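Prilta Electrical
@priltaelectrical

Bench notes on small distribution enclosures, 1/6. We fit these at the Kirkport shop in batches, and the layout of the table matters more than the screwdriver.

2/6
Loose flat parts go in a shallow tray on the left. Switch plates, printed cards, anything that slides. Last batch was 307 boxes and we lost 19 cover plates to scratches before the tray went in.

3/6
Enclosure in the center, window up. Check the hinge before you touch the corner screws. If the window binds, it binds worse once the lid is torqued.

4/6
Open only the knock-outs on the drawing. An extra hole means a blanking plug, and a blanking plug means a note on the sheet. Trusmont rejects without the note.

5/6
Power strip and its cable stay at the far right corner. Coil the slack. A cable across the middle of the table will drag a box sooner or later.
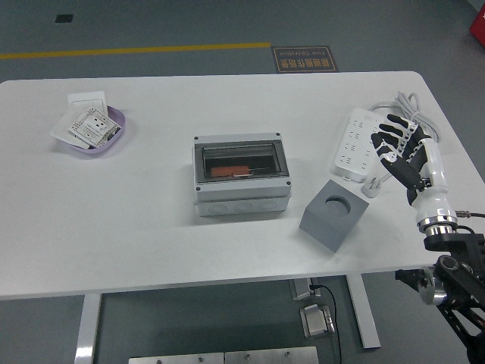
Enclosure, tray on the left, power strip at back right.

6/6
Cycle time on the old layout was nearly 98 seconds per box. New figures after the December batch. Job sheet is 3447 if you're on the Kirkport side and want the drawing.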